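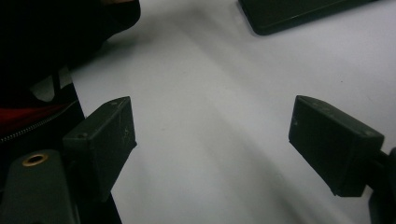 Press Release No. 11

Cedetico reopens its Cornavholm paper shop in January, with longer hours and a repair counter

I've been itching to send this one out! After a long stretch of dust sheets and paint samples, our stationery shop in Cornavholm is opening its doors again in January, and I get to be the one who tells you all what's new.

If you've never been in, we're the narrow place on the corner of Jekdale Street with the green awning. We sell writing paper, notebooks, envelopes, ink and pens, and we've been doing it long enough that some of our customers first came in with their grandparents. The old shop was lovely but it was cramped (two strollers and you had a traffic jam), and the back half was storage that no customer ever got to see. So we knocked through. The selling floor now runs all the way to the courtyard window, and the light back there in the afternoon is just wonderful for looking at paper.

The big change is the paper wall. We're going from a couple of crowded racks to 382 different sheets, all sold singly, so you can buy one piece to try before you commit to a whole pack. Whites and creams are on the left as you walk in, colors in the middle, and the heavy cotton papers at the far end. Every sheet has a sample clipped beside it that you're welcome to write on, fold, or smudge with your thumb. Please do! I've already wrecked a good few of them myself.

We've also taken on the full range from Ramanauskas, the small mill whose laid paper many of you have been asking me about for ages. Until now we could only get their letter size, and only in white. Starting with the reopening we'll have their correspondence cards, their lined envelopes and a soft gray that I've been using for all my own letters this winter. It takes fountain pen ink beautifully and it doesn't feather, even with the wet, juicy nibs I like.

Then there's the repair counter. People bring us pens that belonged to somebody they loved, and for years all we could do was hand over an address two towns away. Now we'll be able to clean, re-sac and straighten most everyday fountain pens right in the shop. Simple jobs should be ready the same afternoon. Anything that needs parts will take longer, and we'll call you with a price before we touch it. We won't be doing gold nib regrinds, at least to begin with, so please hang on to that address if you have it. 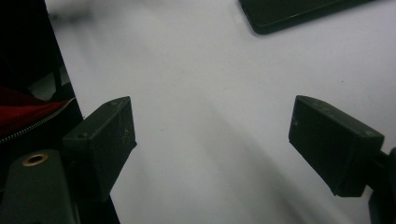

Opening hours and classes

We'll be open at 11 in the morning and stay open until 7 in the evening, every day except Sundays and public holidays. The late closing is for everyone who has pressed a sad face against the glass on the way home from work. You asked for it over and over, and I'm sorry it took us this long.

Classes are back too, at the big table by the courtyard window. We're starting with four of them:

Letter writing for people who've forgotten how. Bring someone's address and leave with a letter you can mail.

Beginner's italic handwriting, taught slowly, with pens you can borrow.

Envelope folding and lining, including how to measure for odd-sized cards.

Simple bookbinding, where you sew a pocket notebook from start to finish.

Each class seats seven, and paper and tea are included. Kids over ten are welcome in all of them as long as a grown-up comes along. Sign-up sheets will be by the register from opening morning, and you can also call the shop and we'll write you in. We're keeping a few seats back for people who can't get to us in the first week.

Gift cards and loyalty stamps from the old shop are all still good. If your stamp card has gone through the wash, bring in whatever's left of it and we'll sort you out. Special orders placed before we closed are boxed up under your name and ready to collect.

The bus stop across the street is back in use, and there's now a ramp at the courtyard entrance, so strollers and wheelchairs can come in that way without the step. Parking on Jekdale Street is as bad as ever, I'm afraid. Try the lot behind the library.

For the press

Reporters and bloggers are very welcome to come by for a look before we open. Call the shop to pick a time, and mornings are best for us. We can send paper samples and a list of the mills we stock, and I'm always happy to talk about ink for much longer than you planned.

Issued by Cedetico, Jekdale Street, Cornavholm. Free to print in full or in part.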